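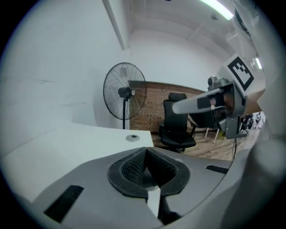
Search course notes Go

Handout: The Marker Cube That Moved
Reading time: 4 minutes

Welcome back, everyone. I promised some of you a proper written account of the Jeltach fault after we ran out of time in class, so make yourself some tea and we'll go through it slowly. It's a small fault, mechanically speaking, and I'm fond of it as a teaching case because so many sensible people looked straight past it (myself very much included!).

You'll remember the basic arrangement. A person holds a gripper in each hand and does a task at a table, and the tracking software, Mistar in our case, works out where each gripper is by looking at the marker cube fixed to it. Mistar never sees the fingertips as such. It finds the cube, adds a fixed offset that we measured once in January, and reports the result as the fingertip position. Everything downstream trusts that number, and the arm that replays the motion trusts it most of all.

What went wrong

During replay, the arm began closing its fingers short of the object. It would reach out very nicely, stop, and pinch the air. On one run it came down early and pressed into the tabletop hard enough to trip the force limit. The arm stopped as it should, and no hands were near it, but please treat that run as the safety part of this handout. A wrong position looks exactly like a right one to the controller, and the force limit was the last thing left to catch it.

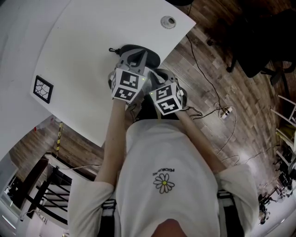

Our first guess was the lens. Fisheye images bend straight edges badly, and we had changed the calibration file not long before, so Zihan Peng spent most of an afternoon redoing it. The new file was a little better than the old one and the arm still missed. Our second guess was lighting, on the theory that glare was confusing the marker detector. The detector log showed no unusual dropouts, so that went too.

Then Zoltán Borbély picked up the right gripper, gave its cube a gentle twist, and felt it turn. One mounting screw had backed out. With the cube a few degrees off its proper angle, the software projected the fingertip to a spot 14 mm from the real one. The error turned with the wrist, too, and that explains why some grasps had looked fine and others were hopeless.

When we went back through the recordings, 609 out of 704 were made with a sound cube. The rest we set aside. I did wonder about correcting them afterward, but the cube had probably been creeping a bit at a time, and we had no record of its angle on any given day. 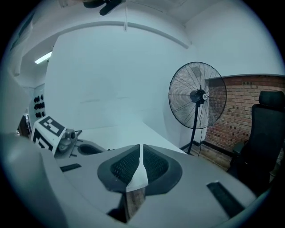
What we do now, before each session

1. With the system off, try to turn each cube by hand. It should feel like part of the body.
2. Look for the paint line across each screw head. A broken line means stop and re-measure the offset.
3. Touch the closed fingertips to the reference point and compare what Mistar reports. Write the number down even when it's good.
4. Run the first replay at low speed with nothing on the table, and keep one person at the emergency stop.

The third step is the one people like to skip — I've skipped it — and it would have caught this fault on the first morning. It takes very little time once you've done it twice.

For next week, please read the Lengyel notes on rigid mounts, and bring a sketch showing how you would attach a cube so that a single loose screw couldn't let it rotate. Pencil is fine, and rough is fine.

Related handouts
Offsets and Frames, a Gentle Start
Reading a Detector Log
Force Limits and What They Don't Cover
The Grelport Cable Snag
Keeping a Session Notebook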